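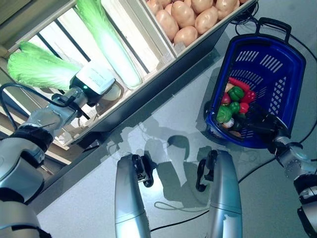

3.2 Collecting the grocery runs. I'll admit the grocery task was my favorite to record, and I kept finding excuses to drive out to Plitinbridge for it! Each run asks the two arms to share a job: the left one deals with the produce display while the right one looks after the blue basket. Napa cabbage gave us the most to talk about (it's long, it's frilly, and there's no obvious place to grab it), so we let operators pick their own grip. We kept 1043 runs in the end, from 11 operators.

The wrist views earn their keep once a hand is down in the basket, with glossy green and red shapes and what looks like a big leaf all crowding the fingers.

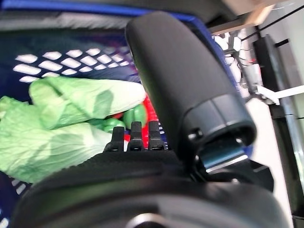

3.3 Wrist views away from the basket

Kerubo Urio wanted to drop every stretch where the wrist camera sees mostly thumb and window glare. I argued for keeping them, and I won (for now), so the Zurkwood set has plenty. 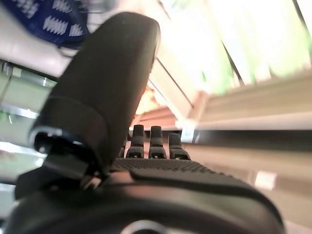 Figure 4. Wrist view, bright window behind the fingers.

Runs 40 and 41 are good ones to replay first. Look for the cabbage held at the crate while the other hand has the basket by its handle.
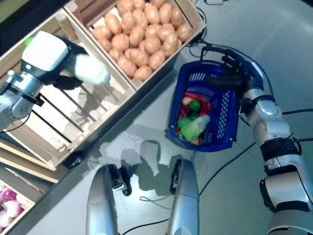

3.4 Labels

We label each grasp by hand, using Isitz, and mark unclear ones "unsure."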